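Kellurlow Robotics Group
Minutes of the February meeting

1. Minutes of the last meeting
Agreed, with one spelling corrected.

2. Open day
Yurii Kushnir reported on the open day at the Melnychuk building. It ran from 10 a.m. and drew almost 385 visitors. The Claven stand showed the two-armed robot in simulation, working at a table with a plant and a slotted rack on it. Questions were mostly about speed and cost. The second showing started late – the projector had to be changed.

3. Visit to Stavus
Nine members have put their names down. The coach leaves at 8 a.m. Yurii to confirm parking.

4. Any other business
Three visitors asked to join. Forms to be sent out.

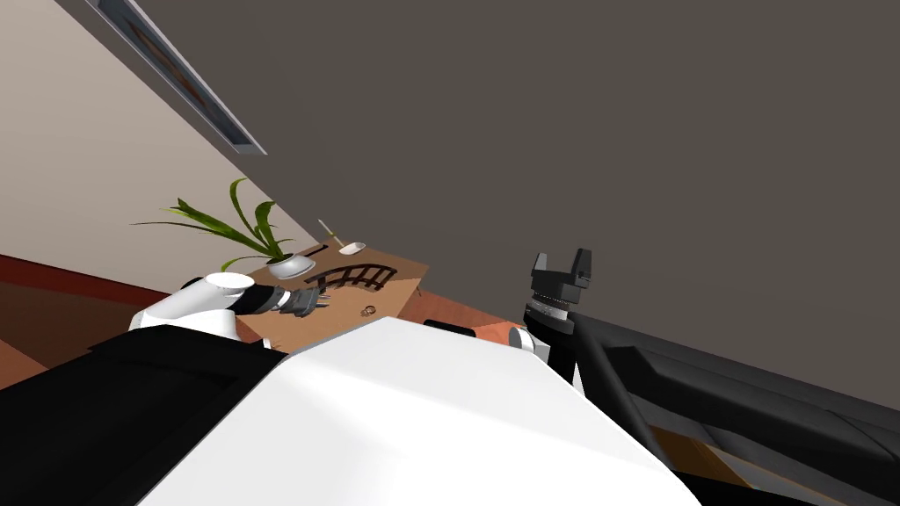
Minutes: Hryhorii Semeniuk

The left gripper is over the table by the rack and the right one is raised. Corrections to the secretary before the next meeting, please.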